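Skedel Wrist Camera and Finger Pad Kit
For two-finger parallel grippers on small bench arms

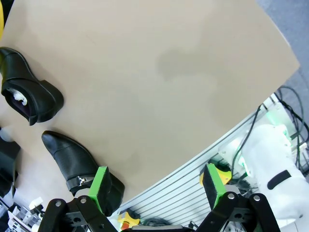 Skedel is a kit for people who have an arm on a bench at home or in a shared workshop and want it to pick up things that aren't blocks. It adds a small camera at the wrist and a pair of replacement finger pads, green with a black gripping face. You keep your own gripper and your own arm.

We build the kits at Histen, the shared workshop where the first version was put together. The current version has been on sale since June.

What the kit does

The camera looks forward past the fingertips, so both pads stay in view along with whatever you are reaching for. That makes it much easier to line up on soft or odd shapes. Leather shoes and boots are a good test – the shaft of an ankle boot gives under pressure, straps and buckles get in the way, and black leather on a tan tabletop shows you quickly if your exposure is set wrong.

The pads are held by two screws each. They are meant to wear out and can be replaced in a few minutes without taking the fingers off the linkage.

In the box

Wrist camera with bracket
Two finger pads, green, with black grip faces
Spare grip faces, one pair
Camera cable, 900 mm
Screws and hex key
Printed setup sheet

Weight with bracket and pads: 343 g

You will need

A parallel gripper with flat fingertips at least 16 mm wide
A free USB port on the computer that runs the arm
Something solid to mount the arm on. Grooved aluminum extrusion works well and lets you move the base later.

Fitting notes

Fit the pads first, then the camera. Close the fingers slowly by hand and check that the pad faces meet flat. If they touch at the tip only, loosen both screws, close the fingers and tighten again.

Leave a loop of slack in the camera cable at each joint. Run the arm through its full range at low speed before you tie anything down. Heikki Valtonen wrote the setup sheet and has added a page on cable routing for arms that turn more than one full circle at the wrist.

The bracket for the older Masson gripper is different and has to be ordered separately – choose "Jilurard bracket" at checkout.

Price and orders

Kit: $356
Spare grip faces and single pads are listed under Parts.

Questions about fit go to Lụa Nông through the contact form. Please include the make of your gripper and the width of the fingertips.

Page updated 13 July 2020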